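# Lids and Closures: Gallery Notes

Reference page for the kitchen storage section of the Faltitton catalog. Text by Signe Nygård, measurements by Todor Grgić. Updated 26/04/2026.

The section covers round lids for dry-goods containers. Each entry gives the visible construction first, then notes on wear and cleaning. Sizes are in the parts table and are not repeated on this page. Item numbers follow the old card index, which is why they skip.

Terms used in the entries:

- **Flange:** the outer band of the lid, the part that sits over or against the container rim.
- **Step:** a change in height between the flange and the inner disk.
- **Disk:** the flat or nearly flat center.
- **Button:** any raised molding on the disk, whether or not it moves.

Color names are our own and are assigned in daylight. A lid listed as teal may be listed as "petrol" or "sea green" in older Hakari sheets. The Zumico sheets use numbers only.

## Item 3882: round lid, teal
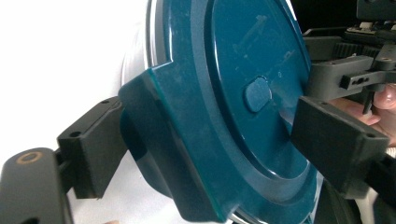 *Item 3882. Deep teal plastic, stepped flange, recessed disk with raised oval button. Pale container rim behind.*

The flange is thick and stands above the disk, so the center of the lid is recessed. At one side it extends into a squared shoulder, similar in outline to a tab. The button is near the middle of the disk and is molded in the same teal as the rest. Its ends are rounded.

Surface condition is recorded as "used, light." There are faint pale scratches and scuffs across the disk, with a few small light specks among them. One thin line of marks runs diagonally. The finish is slightly glossy, and fine scratches on a dark glossy plastic show more than they would on a matte one. Grade 2 on our wear scale.

## Notes on recessed lids

A recessed disk holds crumbs and flour along the inside of the step. Wipe the disk first and then follow the step with a soft brush. Scouring pads are not recommended on any glossy lid in this section. They leave pale marks of the same general kind as ordinary shelf wear, and the two are hard to tell apart when grading.

Lids should be stored flat. Where lids are stacked, put a sheet of paper between them if either one has a raised button. Stacks are limited to 15.

For matching a loose lid to a container, compare the flange with the container rim before comparing color. Lids and bodies were often sold in different colors, and a pale gray or white body with a dark lid is a common pairing in this index.

## Pending

Two entries from the Atanasov box have been measured but not graded. They will be added in June, after the parts table has been renumbered. Corrections to color names go to Signe Nygård; corrections to sizes go to Todor Grgić.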